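1/ Month two of the arm at work. For anyone just joining: I set and clear tables at the Brelen test kitchen, and since July I've shared the job with a machine that has two fingers and no bad knees.

2/ Management said it would "free us up". I have been freed up to stand beside it and reset its table. Put the fork back, put the knife back, press the green button, repeat. 200 resets is a good shift. My old job had more variety and it was mostly wiping.

3/ To be fair to the thing, it doesn't sulk. Khôi sulks. Khôi used to do the cutlery and he's been moved to labelling, where he sits in a chair for the first time in four years and complains about the chair.

4/ Language has gone funny. Geeta asked me at lunch whether I'd "finished my episode". I was eating a sandwich.

5/ Also we now have a rule that you can't tidy. Twenty-odd years of my mum's training, gone. If the bowl's in an odd spot, the bowl stays in the odd spot, because apparently it has to learn odd spots. I went home and tidied my own kitchen so hard I lost the good peeler.

6/ Real gripe, not a joke one: the roster. It runs until 4, so we run until 4. Used to be we'd knock off when the tables were done. Mohit raised it with the supervisor and got a very nice email back about throughput.

7/ Real plus, also not a joke: no more lugging crates. Oratile's wrist has come good and she's stopped wearing the brace. I'd put up with plenty of green button for that.

8/ People keep asking what it looks like from its side of the bench.

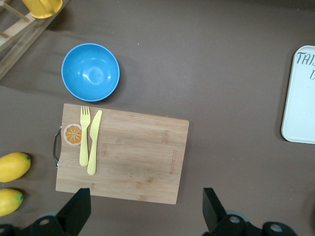 Arm's-eye view, fork and knife on the board, blue bowl waiting its turn.

9/ Yes, the cutlery is yellow plastic. Yes, I have opinions about which side the knife goes. No, they're not in the instructions, I've asked.

10/ Essam reckons we'll all be "cell leads" by next year. I asked if that comes with more money. He's getting back to me.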